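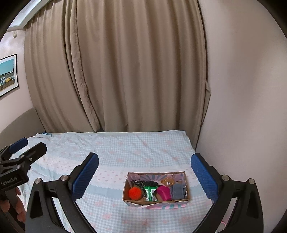

Viltura hand grippers, first go

Home | Reviews | Kit | About
3 min read

Quick one before tea. Had the Viltura starter service on trial since May. You get a pair of hand-held grippers on loan, you pick stuff up and put it down, upload it, and Pavuleck (the firm behind it) sends back sorted clips for training a robot arm. 390 a month. Ouch. Cheaper plan is 320 but one gripper only, dont bother, half of tidying is two-handed.

Setup quick enough. Charger lead too short. Handle fine for 60 minutes, then my thumb starts to complain.

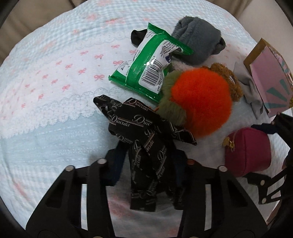

Soft things are what I wanted it for. Nolton's demo last year was all blocks and cups, very neat, no use to me - my arm at home has to cope with washing and toy boxes. The blue pads are good on cloth. A long floppy strip like the black Dracula one bunches up between the fingertips, so grab it near the middle and go slow. Zipped pouches easier. Shiny packets I'm still undecided on.

Upload is the weak bit. Some 1000 clips in the queue and the progress bar just sits there. Support did reply, same evening, fair play. Nadar do a similar kit, no monthly fee, but you sort the clips yourself. No thankyou.

Keeping it one more month, then will see. Gloves test next.

We use cookies to improve your visit. Accept | Manage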